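Kategorie: Schule & Studium > Projektarbeiten
Lesezeit: 2 Minuten

Projektkurs Greifen: Probleme mit weichen Teilen

Erstellt am 12/11/24 von Lesholm

Moin, wir machen im Masterprojekt (Betreuung Dulce Pacheco) einen Vergleich von Greifern. Meine Gruppe hat die dreifingrige Hand. Aufgabe ist Anfahren von oben, Finger schließen, 5 cm anheben. Bei festen Kartons klappt das, bei Beuteln haben wir in 204 Versuchen nur 103 gültige Griffe. Der Anfahrabstand ist von Hand eingestellt. Hat jemand bessere Ideen? 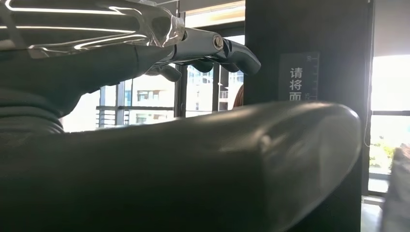
Unser Dreifinger knapp über dem schwarzen Polster

troltar22 schrieb:
Fahrt ihr mit der Folie am Unterarm auch die Messreihen? Die hängt am Handgelenk in Falten. Würde ich vorher abmachen, sonst hakt die irgendwann.

Lesholm schrieb:
Bei den Messreihen ist sie ab. Am Abstand ändert das nichts.

Prarex schrieb:
Den Abstand von Hand einstellen ist das Problem. Nehmt den Motorstrom als Kontaktsignal und fahrt langsam runter, bis er ansteigt. Haben wir im August so gemacht, mit 1118 Griffen im Log. Danach war die Höhe kein Thema mehr.

troltar22 schrieb:
Sehe ich anders. Bei einer dünnen Tüte steigt der Strom erst, wenn du schon auf dem Tisch bist. Für Kartons gut, für Beutel nicht. Drei Finger sind da sowieso die falsche Wahl.

Lozano schrieb:
Ich bin in der Gruppe mit den zwei Fünffingerhänden. Mehr Finger helfen nur bedingt. Die Versandtaschen auf dem Förderband gehen ganz gut, solange sie flach liegen. Zerknüllte Plastikbeutel auf dem Tisch sind schlecht, und man muss auf die Kabel am Handgelenk achten. Grundstellung ist bei uns Finger nach oben, Handflächen nach vorn.

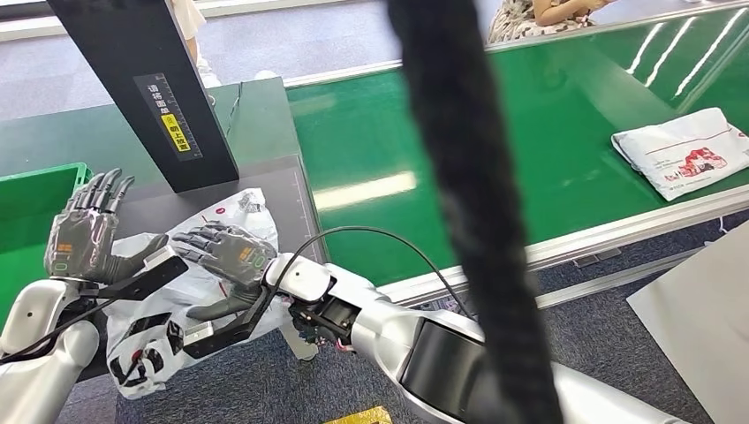

Antworten, Seite 2

Prarex schrieb:
@troltar22 Dann eben Strom plus Mindesthöhe. Zwei Zeilen Code.

troltar22 schrieb:
Die Mindesthöhe ist doch wieder von Hand eingestellt.

Lozano schrieb:
Aber einmal pro Tisch und nicht pro Objekt. Das ist schon ein Unterschied.

Lesholm schrieb:
Ok, ich probiere Strom plus Mindesthöhe mit 22 Beuteln – mehr Zeit haben wir vor der Abgabe nicht. @Lozano, kannst du mir eure Schwellwerte schicken?

Lozano schrieb:
Liegt im Kursordner unter Greifer, die zweite Tabelle. Die Werte gelten für unsere Hände, ihr müsst neu kalibrieren.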